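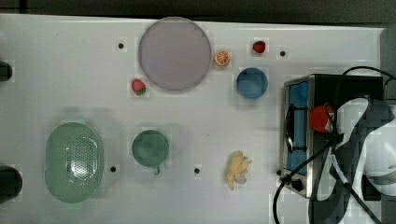

Ticket: Faint square blotches on white tabletop
Product: Sonemby table, white
Status: Solved

Hi Sonemby team! First off, I love this table. It lives in our snack corner with the toaster oven, and the white top makes every bit of fruit look great. My trouble is the faint square blotches all over the surface. Dish soap and a sponge did nothing. Any ideas?

Reply from Sonemby Support
Thanks for the kind words! Please clear one corner and try a paste of baking soda and water. Leave it on for 8 minutes, then wipe with a soft cloth. No scouring pads, please. Keep the paste out of the holes in the top, it's a pain to get back out.

Update, Sunday
Tried it by the colander and wow, big difference! Two of the squares are gone and a third is much lighter. I put painter's tape over the holes first. Can I do the whole top this way?

Reply from Sonemby Support
Great news, and yes! Work in small patches and rinse the cloth often. Unplug the toaster oven and let it cool before you move it.

Update
All done, 2 rounds. The plate, the green mug and the bananas are back in their spots and I'm thrilled. Please close the ticket!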